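**Visit report: Lanetti washroom fittings hall, Bainbridge**
July 18, 2018

The delegation was received at the Bainbridge site at the invitation of Lanetti, which keeps 2,723 fittings in its catalog and has 7 washroom stations set up for visitors. Each station is furnished as it would be in daily use, with cleaning supplies left within reach of the basin. Our purpose was to compare sink and faucet arrangements ahead of the Laltura refurbishment. 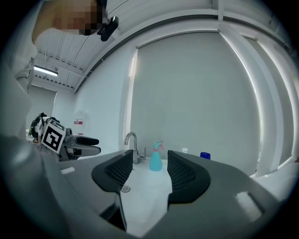 Members paid particular attention to the white basins with tall arched faucets. The high spout leaves good room for filling a bucket, and the short side lever was judged easy to reach. Counter space was the main concern — a spray bottle and one or two containers soon take up the area beside the faucet. A small shelf was suggested.

Lanetti confirmed that orders above 200 units are shipped through Prosach. The Laltura project will require 300. A written offer is expected in August, and samples of the side lever have been requested for the Laltura office.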